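How to compare two handheld grippers before you commit to one

If you're about to collect demonstrations with handheld grippers, spend one afternoon comparing them first. I did it with the Mendero and the Purnilex, and I learned more in that session than from a week of reading spec sheets! Every test below uses ordinary stuff from a kitchen or an office.
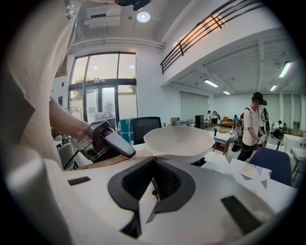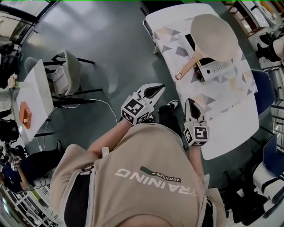 Handheld grippers at the test tables. The marker cubes show up in the second picture.

What you need

Two grippers of each model, a wide bowl, a sheet of cardboard, something with a long handle, and a table you can walk around. You'll also want a notebook, and a second person if you can get one.

Step 1. Check the jaws by hand

Open and close each gripper slowly, 84 times. (Yes, I picked that number because it filled one page of tally marks.) Feel for any spot where the travel gets sticky. Then look at the inner faces of the pads and tighten every screw you can reach. One of mine had worked loose by the end of the first round – cheap fix, but it would have ruined the recordings.

Step 2. Lift the bowl

Grip the bowl by its rim, raise it a hand's width and set it down again. Do it with each hand. A flared rim is great for this, as the pads have to meet a sloping surface and you'll feel any twist right away in your wrist.

Step 3. Pick up something flat

Cardboard lying flush on a table is mean. Try sliding one finger of the gripper under a corner first, and if that fails, push the sheet to the table edge and take it from there. Write down which method you used, or your notes will be useless by July.

Step 4. Use both hands

Take a gripper in each hand and move something long, like a pizza peel, from one end of the table to the other. Keep your elbows loose. My favorite test by far! It shows very quickly whether the weight bothers you, and whether you keep turning the marker cubes away from the overhead camera.

Step 5. Look at the tracking

Load the recordings into your viewer (I use Gashaw) and step through them. My longest run was 3,344 frames, and the tracker lost the left cube in 700 of them, nearly all during the two-handed moves. Turning my wrist out a little helped a lot on the next run.

Step 6. Swap and repeat

Trade models with your partner and go through steps 2 to 5 again. Do 4 rounds in total, with a break after the second – tired hands make every gripper feel bad.

For what it's worth, I liked the Mendero better on the bowl and the Purnilex on anything flat. Next I want to run the same steps with the Cisex controller hooked up, and I'll add those numbers to this page.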